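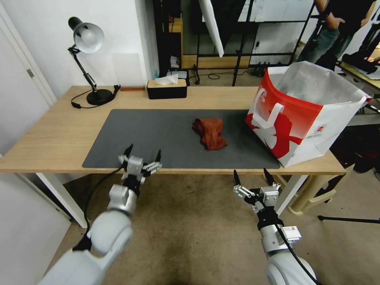

Ticket: left gripper not closing all the way, cell 2 (cloth into bag)
Opened by: Saodah Oei
Assigned: Irfan Tarigan
Site: Pelupessy
Priority: medium, bumped to high Monday
Status: open, watching

Reported problem

Left gripper stops short on close. Picks up the rust-red cloth ok if it gets a fat fold, drops it if it only gets a corner. Right gripper fine. No fault on the panel. Started sometime last week in February, the night log doesn't say which shift. Both arms home ok, both talk to the controller.

Saodah

Log

Irfan, 8:10
Power cycled the left arm only. Homed. Open/close 35 times with nothing in the fingers. Closes but leaves a gap at the tips, I can slide a business card in there. Right one, same test, no gap. So its real.

Irfan, 8:25
Checked the command side. Close command goes out at full travel, 1,000 counts. Readback on the left stalls before it gets there. Readback on right gets all the way. Swapped the two config files to rule out a bad limit. Problem stayed on the left. Swapped back. PLEASE nobody leave those swapped, check the serial in the file name against the label before you start a run.

Sugeng, 8:40
Could be the cable. The cable on the left comes off the gripper and goes down beside the arm and last time it was tied too tight at the elbow. When the wrist rolls it pulls. Try it with the tie cut.

Irfan, 9:05
Cut the tie. Rolled the wrist both directions by hand, power off, plenty of slack now. Powered up, same gap. Not the cable, or not only the cable. Leaving it loose until we fix this, will re-tie after. Don't run wrist past the soft limit while its loose.

Saodah, 9:20
Do you need me to take the bag and cloth off the table? Operators want to know if they can reset.

Irfan, 9:22
Leave it all where it is. Bag stays on the right, cloth in the middle of the mat. I want the same pick when I retest.

Irfan, 9:50
Took the fingertips off the left. Found lint packed in behind the second link, inside side, red. Picked out with tweezers, then a dry brush. No air, it just drives it further in. Link moves a lot freer by hand. Did the right one too while I was at it, a little in there, nothing like the left.

Fingertip screws: went back in with a dab of the blue threadlocker, snug, not tight. One on the left was already loose before I touched it. Half a turn.

Irfan, 10:15
Gap is smaller but not gone. Card doesn't go in, paper does.

Yoga, 10:30
Did you redo zero after the tips came off? Has to be redone every time, the stored zero is from the old position.

Irfan, 10:31
no. doing it now

Irfan, 10:45
Zero procedure as I did it, for whoever is next:
1. E-stop in, tips clean, nothing in the fingers.
2. Release E-stop, enable the one gripper only, leave the other disabled.
3. Service page, low force, close slow until tips touch.
4. Wait for the readback to settle.
5. Set zero. Save. It does NOT save on its own.
6. Open full, close full, look at the readback.
7. Power cycle and do 6 again. If the number changed it didn't save.

After: left closes full, paper won't go in. Readback matches command.

Irfan, 11:20
Retest on the cloth. Corner picks only, the hard ones. First batch of 35, dropped 2. Both of the drops were a single layer at the very tip, I'd call that a planning problem and not a gripper one. Bag drop is fine, handle didn't catch.

Darmawan, 11:40
Cycle counter on the left says 1,739 since last clean. Right says the same, they get reset together. What's the interval supposed to be?

Irfan, 11:48
Sheet from Bravthorpe says 3 months, no cycle count. Useless for us with cloth. I'd go by cycles. Propose we clean both at 1,000 and write it on the board. Yoga to say if ok.

Yoga, 1:05
OK with 1,000. Add lint check to the morning start too, just open the grippers and look behind the links. If there's red in there clean it, don't wait for the counter.

Sugeng, 1:30
Re-tied left cable. Left a loop at the elbow this time, two fingers of slack. Rolled wrist to both soft limits under power, slow, no pull at the connector. Right cable has a fair bit of slack already, left it alone.

Still open
- Spare fingertips, left pair has a worn edge. Asked Lasgate for a price, no answer yet.
- Fix the service page so it warns if you leave without saving. Darmawan.
- Same check on the Pritach cell, they run the same grippers and I bet nobody has looked.
- Night log needs a line for which arm. "gripper weird" doesnt help.

Saodah, 4:10
Ran all afternoon, no drops reported from operators. Keeping ticket open till the tips come in.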